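3.2 Collecting the demonstrations

We turn now to how the demonstrations were gathered, and we hope the reader will forgive us for going slowly here, as most of what we learned this summer we learned in this part of the work. The learning method in Section 4 is fairly standard. The teaching was the hard part, and it took up nearly all of July.

The task, which we call soft sorting, asks the arm to pick up a padded fabric pouch and set it down inside a clear plastic bin. A person does this without a thought. For a robot it is awkward in several ways at once. The pouches have no fixed shape, so a grasp that worked a minute ago may find only a loose fold the next time. The bins are transparent, and a camera looking through one sees the room behind it, bent and full of reflections. And a raised rim on a soft thing tends to catch on the rim of a hard one, so that the pouch ends up draped over the wall of the bin with half of it hanging outside.

We recorded two kinds of demonstration. In the first, which we call hand-guided, the teacher takes hold of the arm near the wrist and walks it through the motion while the motors hold up its weight. In the second, remote, the teacher sits at a desk away from the table and steers with a handheld controller, watching only the camera views that the robot itself will have later on. Each of our teachers did both kinds, in alternating blocks of 20 attempts, with a rest in between for anyone who wanted one (and after a block of hand guiding, nearly everyone did).

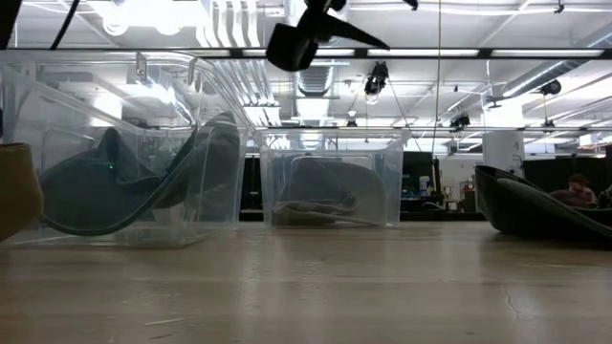 Before each attempt the pouches were put down again by whoever was helping that day. We gave no rule for this beyond asking that they be dropped or tossed a little, so they would land folded, tilted or flat as they pleased. An early version of the protocol had them set out neatly on taped marks, and the arm trained on those first recordings was lovely to watch until somebody nudged a pouch, at which point it closed its fingers on bare table with great confidence. We threw those recordings away and do not count them in anything that follows.

In all we kept 3,101 demonstrations, of which 1,000 were hand-guided and the rest remote. The imbalance was not planned. Hand guiding is tiring, and it also puts the teacher's own arms in the camera view, so that many of those recordings had to be dropped when a sleeve or an elbow covered the pouch at the moment of the grasp. We tried having teachers stand behind the arm and reach around it, which helped the pictures and was very hard on the shoulders.

The two kinds of teaching feel quite different to the person doing them, and we think the difference shows in the data. With a hand on the wrist, you can feel the fabric take up the pull, and you naturally slow down just before the lift. Most of our hand-guided recordings have this small pause in them. At the remote desk there is nothing to feel, and teachers made up for it with their eyes: they would lift a little, stop, look at the side view to see whether the pouch had come along, and then go on. Yupin Yimyam, who recorded more remote attempts than anyone else in the group, called this "asking the pouch a question," and the phrase has stuck with us. The arm trained on remote data learned to ask the question too, lifting and waiting in just the same way, and when a pouch had slipped it would often go back down for it. We had not expected that, and we come back to it in Section 5.

A word about mistakes. At first we told the teachers to stop and start over whenever something went wrong, thinking that the robot should see only clean work. Mayuree Ratanaporn argued against this for the better part of a week, and she was right. From then on a teacher who dropped a pouch, or hung it over the rim of a bin, simply kept going and fixed it. The final set has 83 demonstrations with a fix of this sort in them. It is a small number, but when we left them out of training, the arm had no idea what to do with a draped pouch and would push at it until the time limit ran out.

Every recording was then watched once through by a second person, at double speed, and marked as kept or dropped. The long idle stretches at the start and end were trimmed, while pauses in the middle were left alone. The set was frozen on 6 August 2019, and all results reported below use that version.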